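# Chapter 3: Two Arms, One Job

I'm Amos Abernathy, and I've run the robotics club at Lorstead for long enough to know which jobs look easy on the whiteboard. Tidying up is one of them! Every April a new group tells me they'll have it sorted by lunch, and every April I go and put the kettle on.

So that's our project for this chapter: get two arms to put markers away in a toolbox drawer. You'll need the notes you made on joints in the last chapter, plus a partner who doesn't mind being told to slow down. Before you write any code, have a good look at the bench and work out which arm can get to what. The toolbox is near the back, the markers lie in front of it, and both arms have to reach in from the front edge without knocking elbows.

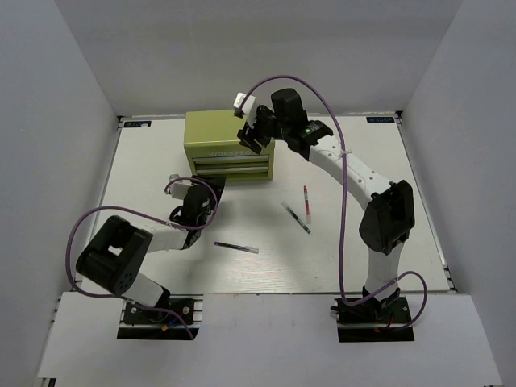

## What a drawer asks of a gripper

My first club team called themselves Grallisel (don't ask me, they voted on it) and they spent 12 goes on a drawer before anyone thought to check where the fingertips were landing. They'd been watching the whole arm from across the room. Once they switched to the wrist camera, the talk got a lot more useful – we could finally argue about millimetres.

Metal trim is a good place to practise this. It's ribbed, it's shiny, and it catches the light in streaks that can confuse a program looking for a clean edge. Start with your speed at 70 per cent or less, and write down the finger position each time you close on something. 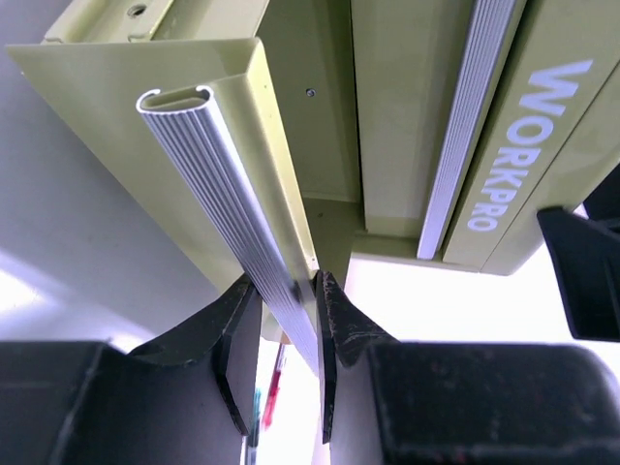 *Figure 3.2 Wrist camera view: the fingertips on either side of a ribbed aluminum rail.*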